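Zeron story cards: review

Posted October 27, 2021

Zeron is a box of cards for people who write romance and are stuck. It comes from Jisent, who up to now have mostly made notebooks and desk planners, and it's sold as a plotting kit for novels and novellas. I've been using it since the spring on a Christmas novella with the working title Crăciun, so I've had a fair amount of time with it. I bought my own copy.

You get 200 cards in the box, split into 4 decks: Meeting, Trouble, Want and Place. There's a folded sheet of instructions and a thin cloth mat with spaces marked out for the cards. There's no app and no code to scan, which suited me. I spend enough of the day looking at a screen.

The cards are a bit larger than playing cards and printed on decent stock. Mine have been shuffled a lot and the corners are holding up. The backs are in different colours, but the Trouble and Want backs are close enough that I kept mixing them up in the evening under a lamp. I ended up putting a pencil dot on the Want ones. The box itself is poor. The lid is tight when new and then loose, and the divider inside came unglued in the first fortnight.

How it works

You draw a Meeting card first. It gives you the situation in which your couple first come across each other, in a sentence or so. "One of them is returning something that was never borrowed" was my first, and I liked it enough to keep it. Then you draw a Want card for each of them, put those on either side of the mat, and lay Trouble cards down the middle until you feel you have enough for a story. Place cards can go in anywhere.

The instructions say to draw and accept whatever comes. I tried that for a few evenings and got outlines that read like a soap having a bad week. A doctor with a secret inheritance, trapped in a ferry terminal with her former bridesmaid's brother, is a lot to get through before anyone has had a conversation. It went better when I allowed myself to draw a few and keep one.

Meeting is the best deck by some distance. The cards are specific without naming jobs or ages, so they bend to fit most kinds of couple, and plenty of them would do for a friendship or a crime story too. Several are funny. I didn't find any that assumed who would be doing the rescuing.

Want is good as well, and it's the deck that did me most good. My weakness is a hero who has nothing going on apart from the heroine. The card I drew for mine was "to be asked to stay", and after that I knew why he was so irritating about his notice period in the first draft. He'd been waiting for someone to argue with him. I rewrote the opening chapter over a weekend.

Trouble is uneven. There are too many accidents and too many exes. I've taken out every card involving a hospital, as each one pushes the story towards a bedside declaration and I've written that already. The quieter cards are the useful ones: a letter opened by the wrong person, a promise made to somebody's mother, a job that starts too soon. I wish there were more like those.

Place is the weakest. Most of the cards are either very broad ("by water") or the sort of setting you'd find in any paperback, such as a lighthouse, a vineyard or a castle with a leaking roof. My book is set in a made-up market town called Clellby, with a bus station and a carpet shop, and the deck had nothing to say to it. I stopped using Place after the first month and haven't missed it.

What it won't do

It won't give you a middle. You can lay out as much Trouble as you like, but the cards don't know about each other, and the job of making one thing lead to the next is still yours. The instruction sheet has a paragraph on this which amounts to "look for connections". A worked outline would have been more use. If you have beginnings in a drawer and no middles, as I do, you may come away with more beginnings.

It also has nothing on heat level or on subgenre. A historical writer would have to skip anything with a telephone in it, and I don't think it would be much good for fantasy without a lot of translating. For contemporary and small-town stories it's fine as it stands.

I tried it with my writing group as well. We played it as a game, passing one couple round the table and each adding a card, and it made a cheerful evening. Two people went home with something they meant to write up. For a group I'd say it's worth the money on its own – we've had it out again since. The mat is too small for this, though, and we did without it.

Price and where it sits

I paid full price from the Jisent site, and postage was on top, which I thought was cheeky for a box that size. There's an expansion deck planned for January, with Christmas and wedding cards. It will come too late for Crăciun, and I'd sooner they fixed the box. You can get some way towards the same thing with index cards and a jar, and if money is short I'd do that. What you're paying for here is someone else's ideas, and in the Meeting and Want decks they are better than the ones I'd have put in the jar.

My marks, out of 10: Meeting gets nine, Want gets eight, Trouble gets six and Place gets 4. I haven't averaged them, as you can quite happily use the first couple of decks and leave the rest in the box. The novella has a finished draft now, and the carpet shop is still in it. I'd buy the kit again, perhaps in a sale. 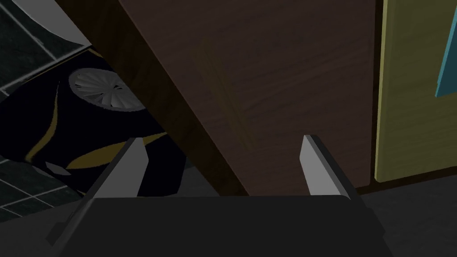
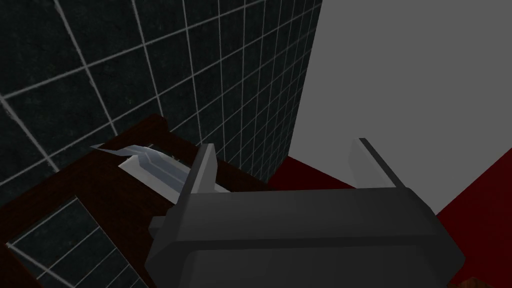

One reader has since written in to say I was unfair to the Place deck. Her method is to draw a Place card last, once the quarrel is already worked out, and then move the quarrel there. She had a couple arguing about money in a kitchen, drew "somewhere you have to whisper", and put them in the back row at a christening, and she says the chapter came out shorter and much crosser. She agreed with me about the hospitals, and about the lid, which she keeps on with an elastic band.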